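Sandar Hand Club

The Sandar Hand Club is an after-hours student club for people who like making robots pick things up. I joined in its second year and I've ended up looking after this page, so forgive me if it reads less like an encyclopedia and more like me talking (the other members have had plenty of chances to edit it!).

Background

Ratih Lumbantobing started the club in June, with one bench and a box of leftover printed parts from her coursework. The name comes from the Sandar building, where we still meet. Ridwan Gunawan joined soon after and took over the software side, which we call Sendeo for reasons that go back to a misspelt folder. There are two teams now, Ochoa and Vanomell, and they share everything except their recordings.

What members do

Most of a session goes on demonstrations. You hold the gripper in your own hand, pick an ordinary object, and do the job slowly and cleanly while everything is recorded. Later the recordings are used to train a policy, and then we find out how badly we did it. New members always want to start with the training, and I was exactly the same, but a few evenings of moving household things from one side of a table to the other teaches you far more about what a robot needs to know.

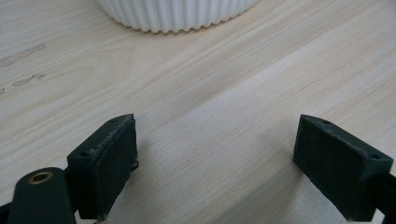 Fingers open on the approach, with the white ribbed object still well ahead.

The approach matters more than people expect. Rush it and the recording is full of little corrections, and the policy will happily learn every one of them. Ratih's rule is to come in with the fingers wide, stop for a breath, and then carry on. I thought this was fussy until I watched my own early recordings back – I was wobbling all over the place.

Objects

We keep to things you'd find in a kitchen or bathroom. Anything with a regular shape is kind to beginners, as you can come at it from most sides. Bottles are harder. Standing up they like to tip over, and lying down they can roll away just as you're closing in, so you have to decide early where you want to hold them. Shampoo bottles are my favourite of the lot, being smooth and tapered and generally a nuisance.
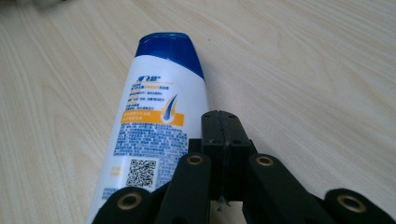 The two teams have never agreed on the best place to grip a bottle. Ochoa go for the middle of the body every time. Vanomell like to be nearer the cap, and they'll tell you at length why! Both ways are allowed, so long as you write down which one you used and stick to it for the whole set.

The June challenge

Once a year the teams each record 200 demonstrations of the same task and train on their own set. Every policy then gets 3 attempts in front of the whole club. The winners choose the next year's task, and the losers tidy the cable drawer. Our shared archive stood at 682 recordings when I last updated this section, on May 12, 2020, and Ridwan is still going through the older ones to fix the labels.

Joining

You don't need to know any programming. Come along, have a go with the gripper, and ask Ratih to show you how the log sheet works before you record anything you want to keep.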